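Home Laundry and Mending Assistant (part-time)
Fladik Household Services
Closing date: 08/07/2026

Fladik looks after washing, ironing and small repairs for people who would like help with these jobs at home. Most of our customers are older people, new parents, or people coming home after a stay in hospital. We have 137 regular households on our books and are taking on three assistants to join the Gbeho Road team.

The job

You will visit two or three homes a day, usually the same ones each week. At each visit you will sort and wash clothes and bedding, hang or tumble dry them, iron what needs ironing and put everything away where the customer wants it. Beds are changed once a fortnight unless the customer has asked for something else.

Mending is part of the job but a small part. You should be able to sew on a button, take up a hem and close a split seam by hand. Anything bigger goes back to our workroom at Pota House, where the sewing machines are. You will write a short ticket for each item and bring it in at the end of your round.

We do not do curtains, carpets or leather. Customers sometimes ask, and you can give them the office number.
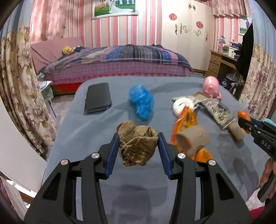 Cloths, detergent, stain remover and a hand sewing kit are supplied. Customers provide the washing machine and the iron. If a machine breaks down during a visit, ring the office and we will arrange for the load to be finished at Pota House. You are not expected to repair anything or to move heavy appliances.

Rounds are sent out through the Dirkevix app, which shows the address, the entry details and any notes from the customer. It works on most phones. If yours will not run it, we will lend you one. Times in and out are logged in the app and your pay is worked out from these, so please get into the habit of using it from the first day.

Hours and pay

The posts are for 20 hours a week, worked between 8.30am and 3pm. Term-time contracts are available for one of the three posts. Travel between visits is paid at your normal hourly rate. Travel from home to your first visit is not. Pay rates are in the application pack and go up after the probation period, which ends after three months.

Holiday is 5.6 weeks a year, pro rata. The office closes between Christmas and New Year and these days come out of your allowance.

What we are looking for

Experience of laundry, housekeeping or care work is useful but you do not need it. We do need you to be able to read care labels and follow written instructions, to stand for most of a visit, and to carry a full washing basket up a flight of stairs. Some customers have cats or dogs, so tell us on the form if you have an allergy and we will try to plan your round to suit.

You will be working in people's homes, often alone with them. A criminal record check is required and we pay for it. We will also ask for two references, one of them from someone you have worked for, paid or unpaid.

A driving licence helps for the outer part of the round. The town visits can be done on foot or by bus.

Training

New starters spend two days in the workroom and then go out with another assistant until both of you are happy for you to work alone. All training time is paid. There is a refresher every March covering stains, delicate fabrics and lifting.

How to apply

Collect an application pack from the front desk at Pota House, or ask the office to post one to you. We do not accept CVs without the form. Completed forms can be handed in at the desk or put through the letterbox when we are closed.

Interviews will be held at Pota House and last half an hour. They include a short practical task, ironing a shirt and sewing on a button. Bring your glasses if you use them for close work. Bus fares to the interview are refunded on the day if you keep your ticket.

People who applied last year and were not taken on are welcome to apply again.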